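Home Syllabus Handouts Week 3 Contact

Small Kitchen Setup - notes for week 3

Hi all! I typed these up after class, and Bence Jakab has already caught two typos, so send me any more you find. We got as far as drying and the countertop, and I promised to put the rack part in writing (you asked very nice questions about it). Plates go upright and leaning back, with a gap you can get a finger into. The taller ones belong at the back so you can still see what you've got. The yellow one sticks up highest and the blue and gray sit in front of it.

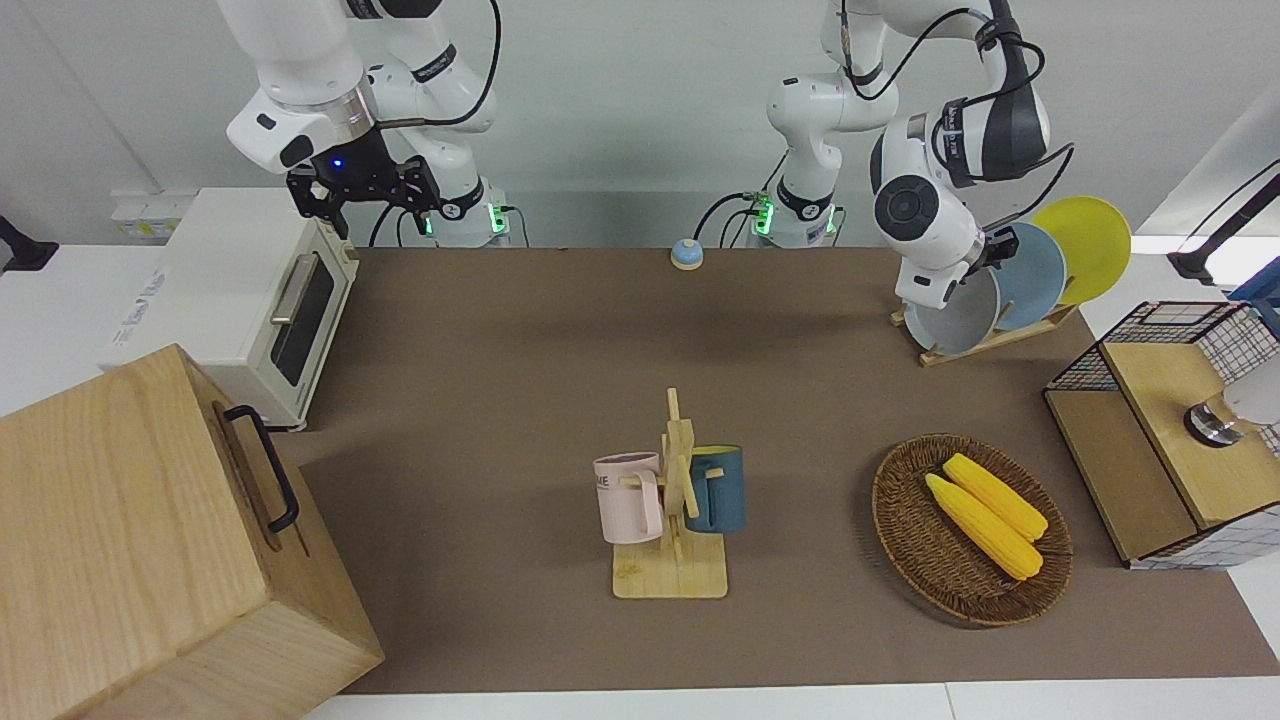
Boxes and lids

My big soapbox topic! I store almost everything in lidded boxes, and before you buy one, please think about how you'll lift it. Vibeke Hjaltadóttir measured her shelf at 70 cm and then bought a box that needed every bit of it - no room left for hands.
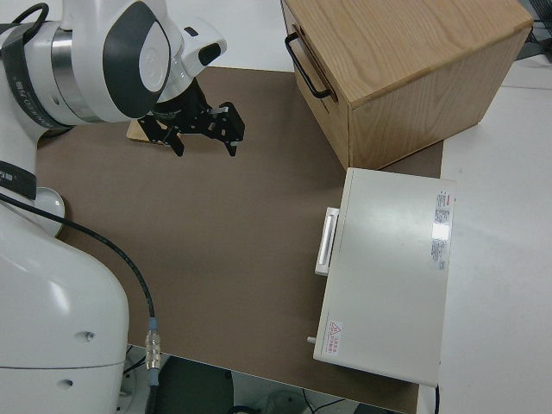
For next time, measure one shelf at home and write down the depth, the height and what lives there now. Look at the handles too: a metal one on the side, like on the oak box, is what I'd go for if the box has to slide out from under something. Elínborg Arnardóttir has the spare tape measures, and drawers are next week.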